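Notebook, March: visor and shell finish trials, Turnness bench
2 min read 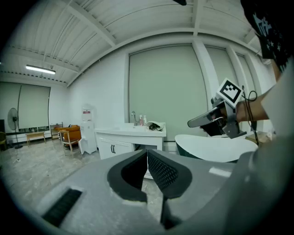 Two grippers, one with the marker card on top.

Shell 4 back from Potimard with the second clear coat on. Wet-sanded the crown at 400, wiped down, left it overnight. Orange peel gone except behind the left vent, where the decal edge still lifts under a fingernail. Suspect the old silicone, not the lacquer. Degrease twice on shell 5 and compare.

Colour check against the rider's reference chip: blue is a shade too green under the shop tubes, fine in daylight. Lu paint code stays as is. The grey stripe needs a new mask; the tape bled at the chin bar.

Visor fit, tinted Govmont blank. Pivot torque even on both sides after swapping the washer. Closes flush, slight whistle reported at track speed on the last one, so trimmed the top seal and marked it for the next track day. Tear-off posts sit 129 mm from centre, as per drawing.

Oven log: 40 degrees, 96 minutes, door shut throughout. Probe read around two degrees high at the end. Recalibrate before shell 5 goes in.

To order: fine line tape, tack cloths, pivot washers. Number decals still to be proofed, old font was rejected at scrutineering.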